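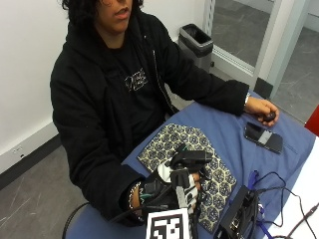 Booking sync drops after midnight — Fommont calendar to front desk

Opened 21st February. Priority normal, bumped to high.

Guest bookings made on the website dont show up at the desk until someone hits refresh. Started after the August rates were loaded. Two rooms double booked so far.

Tried:
- logged out and back in, no change
- cleared the cache on the desk computer, no change
- turned calendar sync off and on. Worked until midnight, then stopped again

Update — export file is huge. Almost 3,000 lines, should be 220 or so. Looks like old canceled bookings are coming through with the live ones. Import quits at 200 lines and doesn't throw an error, just says Done.

Asked Warkotano support if the limit can be raised. They say no, split the file or filter it. Filter box is under Export > More, easy to miss.

Set filter to active only. Ran it by hand, still over the limit by a bit. Split by building, Falcão annex in its own file. Both went in fine.

Still to do: nightly job is using the old settings, need to point it at teh new ones. Desk to keep refreshing by hand till then. Please don't delete the canceled ones, accounting wants them.

Leaving open overnight.

Recent tickets
Seker card reader asks for PIN twice
Receipt prints wrong tax line
Annex door codes not emailing
Can't change room photo order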